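Is the Storkmont hand gripper kit worth it for laundry folding?

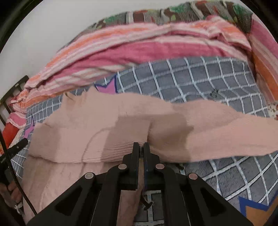

Posted by pegbasket in Home Robotics - 11 replies - 127 views

Hi all, long-time reader, first post. I'm weighing up the Storkmont hand-held gripper kit and would love to hear from anyone who's lived with one. I want to record folding and sorting at home, mostly clothes on a bed, and later train a small arm to do a bit of it. Please don't laugh, I know how far off that is!

The kit is $1297 with the software. The Cernlow bundle is $3192 and comes with a second gripper, and I can't decide if that's money well spent or just a nicer box. My main worry is thin fabric. On the pink piece I'm working on, the tips meet the bottom edge and I get all these fine little pleats running in towards them. Is that normal for slim jaws, or am I going in at the wrong spot? Also, does a busy sheet underneath matter? Mine is grey checks with stars all over it, and I'd rather not buy new bedding on top of everything else.

Shared 4 times

tumbledry_hobart
I've had the Storkmont since December and use it nearly every evening. Pleats near the tips are pretty normal on light stuff. I approach lower and flatter and let one tip slide under the hem before I squeeze, and it's a lot tidier. Start with tea towels if you haven't already - they're a good weight and you'll get your wrist sorted before you tackle sleeves.

As for the bundle, I'd hold off. You can buy the second gripper later, and for months I only ever wanted the one. Keep the patterned sheet too, but do a batch on something plain as well and mix them. My early recordings were all on one navy doona cover and the arm was hopeless on any other colour. Check your lamp while you're at it. Shadows across the cloth gave me more grief than any pattern did.

Voicu_fan
get the cernlow, better hinges. done

sockdrawer
Bit of a different view from me. If you're doing big items you'll want two grippers sooner than you think, so the bundle isn't silly. I borrowed a pair through the Skurnosico lending library for almost 11 weeks before I spent a cent, and I'd do that again. Ask whether the tip covers are included - mine weren't, and bare tips kept slipping on anything silky.

3 comments - Share this page
Contact us - Copyright Home Robotics Help - Back to top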